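Cimau Sofa Set

Simulated teleoperation demos for a single arm working over a living room sofa. The operator steers the gripper by remote control and picks up one household object per episode. Maintained by Lauri Koivisto and Mereana Kingi.

Contents: 2317 episodes for training, 500 held out. Each episode stores joint positions, gripper state, rendered views and a short text instruction.
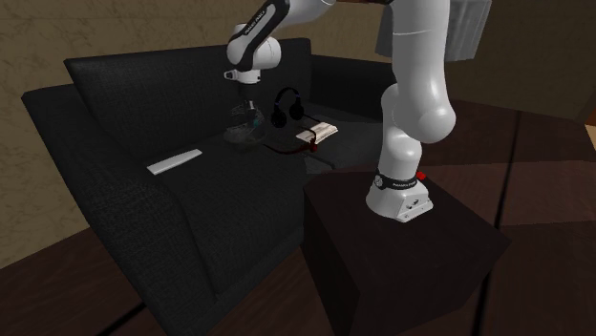
Operators got 11 practice runs before anything was saved. Failed grasps are kept and marked success = 0. Filter them out if you only want clean demos.

Known issues: instruction text was typed by hand and has spelling mistakes. Timestamps in the first batch drift slightly against the joint log. Elie Issa has a fix script in tools/.

Last update: March 15, 2019. Send bug reports to Mereana.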